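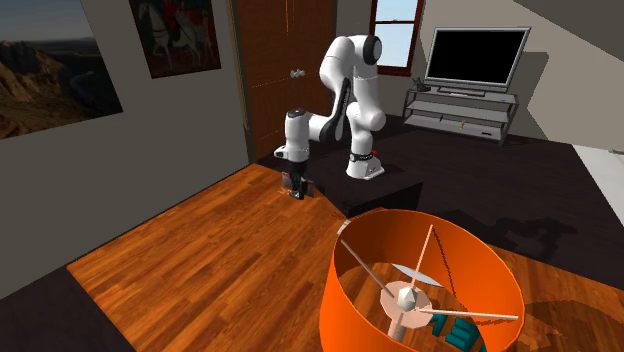 The part Győző Pintér kept coming back to at our midterm review was that a gripper comparison done only in simulation mostly tells you about the contact settings, and that we should say so on page one. We have taken that advice. Everything in this report was done in a rendered room with a simulated arm, and no result here has been checked on hardware.

Project team: Dolores Delacroix, Peiyu Tang, Jinfeng Lu

1. What we wanted to find out

The course gave each team one arm model and let us choose what to vary. We kept the arm the same and changed the gripper and the controller. The two grippers are both parallel models from the Grarnine library. We call them the short-finger and the long-finger version. The two controllers are the position controller that comes with the simulator and an impedance controller that Jinfeng adapted from last year's Bandadance project.

Our question was simple: when picking small things off a cluttered tabletop, does the finger length or the controller matter more?

2. Setup

The arm is mounted on a platform next to a wooden tabletop and works with the gripper pointing down. The room has a door, a window, pictures on the wall and a television on a stand. We could have used a blank background, but the second half of the project uses a camera policy and we wanted the same room for both halves.

The large orange lamp was kept in every layout as a fixed obstacle. The planner treats its shade as a solid cylinder, which is larger than the real mesh because the shade is open at the top. This cost us some reachable positions close to the lamp. We left it that way after the first week so that the runs could be compared.

Object positions were drawn at random from a list of 25 layouts. Each layout was used with every pairing of gripper and controller. That gave us 4 pairings and, with repeats, 222 valid attempts. Runs where the simulator reset on its own were thrown out and are not counted.

A pick counted as successful if the object was lifted clear of the tabletop and stayed between the fingers until the arm reached the hold pose.

3. Results

The best pairing was the short fingers with the impedance controller, at 93 percent. The long fingers with the position controller did worst. The other two pairings came out close together, and we do not think the gap between them means anything with this many attempts.

Most failures with the long fingers happened at first touch. The fingertips reached the wood slightly early, the position controller kept pushing, and the object was knocked sideways before the fingers closed. With the impedance controller the same early touch did much less harm - the arm gave a little and the grasp usually went ahead.

The short fingers had a different problem. Next to the lamp the wrist had to come down lower, and the planner sometimes refused the path. We counted those as failures. Peiyu argued for listing them separately and we now think she was right, but the logs from the early runs do not record the reason for a failure, so we could not split them afterward.

4. Problems

Shadows were turned on for all runs, which slowed rendering a lot. For the gripper tests this was wasted time, as neither controller uses the image. We also lost most of one Thursday to a friction value that had been set on the left finger only. All runs from before that fix were repeated.

5. Next steps

Chunhua Xue has offered us time on the Yu lab arm in July. We plan to repeat the short-finger runs there first, using both controllers and a smaller set of layouts. The planner will get a proper mesh for the lamp before then, and the log format already has a field for the failure reason.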